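Load-In Safety Checklist With Comments: Outdoor Stage, Rulen Field
Checked by Remedios Arroyo for the Prorkus tour, 4 April 2024
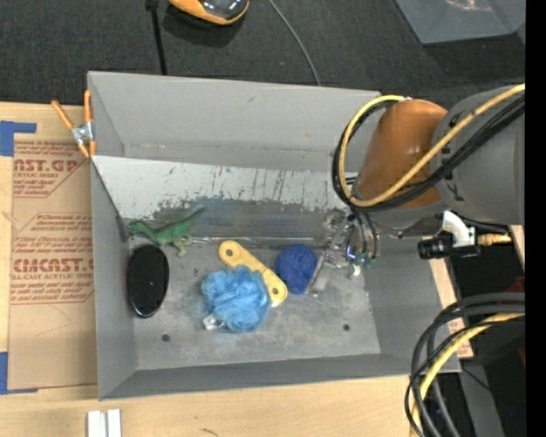
Who decides whether the show goes on if the wind picks up?
The stage manager does, in writing, before doors open, and neither the band nor the promoter gets to overrule it. I asked for the signed page and was handed a blank one. See item 4.

How to read the marks: OK means I saw it myself. TOLD means a person said it was fine and I did not see it. FAIL means what it says. OPEN means come back to me before sound check.

STAGE AND ROOF

1. Deck sections locked, no gaps a boot heel can drop into
OK
Comment: Walked it twice. One section downstage left rocks when you put weight on the corner. The crew chief calls that "normal for grass." It got a shim while I stood there. Check it again after the drum riser goes on.

2. Stair rails fitted both sides, treads taped
FAIL, then OK
Comment: Stage right had a rail on one side only. The second rail was in the truck. White tape on the treads is new and sticking well, which I did not expect after February.

3. Roof load sheet on site and matches what is hanging
OPEN
Comment: There is a load sheet. It lists 28 fixtures. The lighting plot from Noonan lists 30. I was told two had been dropped from the plan, and maybe so, but then the plot should say that too. I want one number on both pages.

4. Wind plan signed, with a named person watching the meter
FAIL
Comment: The plan is a decent one. Lower the video wall first, clear the stage second, clear the front of the crowd third. But no name is filled in and no signature. "Everyone keeps an eye on it" is how you end up with people looking at their phones while the side sheets flap. Need a name by sound check.

5. Ballast in place at every roof leg
OK
Comment: All water tanks, all full. I opened the lids. Last time at this field they were described as full and were not.

POWER

6. Generators fenced, grounded, extinguisher within reach
OK
Comment: The extinguisher tag is good. The fence gate was tied shut with a bit of rope that takes two hands to undo. Replaced with a clip.

7. Cables off walkways or under ramps
FAIL
Comment: The run from the monitor desk to stage left crosses the path the band uses to get on. Viva's opening set starts in near dark and their singer comes in at a jog. I have been promised a ramp. I have been promised ramps before.

8. Microphone and amp circuits tested at the outlet
TOLD
Comment: The tester was in someone's pocket and that someone was at lunch. Singers put their mouths on these things. I will stand there and watch it done.

EFFECTS

9. Fog and haze machines placed clear of exits
OK
Comment: Moved one. It was blowing straight at the stairs from item 2.

10. Flame units: permit, operator, kill switch
OPEN
Comment: Permit is here and the dates match. Operator is here and seems to know the work. Kill switch was shown to me but not pressed. A kill switch that has not been pressed is a red button in a box. Also, the masks in the Prorkus set are foam with long synthetic hair. The costume bag has a label saying flame resistant. The label does not say who tested it. Until I see paper, masked performers stay 10 feet back from the units, marked on the deck in yellow.

11. Stage blood
OK
Comment: Sugar based, so it is slippery and it brings wasps. Towels and a mop at both wings. The drummer says he never slips. Fine, the mop stays.

CROWD AND BARRIER

12. Barrier pinned and footplates flat
OK
Comment: Leaned on it with three of the crew. No movement.

13. Pit crew briefed on crowd surfers
TOLD
Comment: I was told the briefing would happen "at some point." I have asked for 366 bottles of water at the barrier, the same as last year's order, and half that was on the pallet when I looked.

14. Exit lanes clear and lit
FAIL
Comment: The merch tent has crept into the east lane by the width of a table. It always does. Their answer was that people can walk around it. People leaving calmly can. Tent moves back or it does not open.

15. First aid post staffed and reachable by vehicle
OK
Comment: Two medics present, radio tested both ways, gate unlocked. Best part of the site.

NOISE

16. Ear protection for crew and at the front of house desk
OK
Comment: A full box at the desk, none at monitors. Split the box.

STILL OPEN BEFORE SOUND CHECK
Item 3, one fixture count on both pages
Item 4, name and signature
Item 7, cable ramp at stage left
Item 8, outlet test with me present
Item 10, kill switch pressed and mask paperwork
Item 13, pit briefing and the rest of the water
Item 14, merch tent out of the lane

Text messages saying "all done" will not close any of these. Find me at the monitor desk.

R. Arroyo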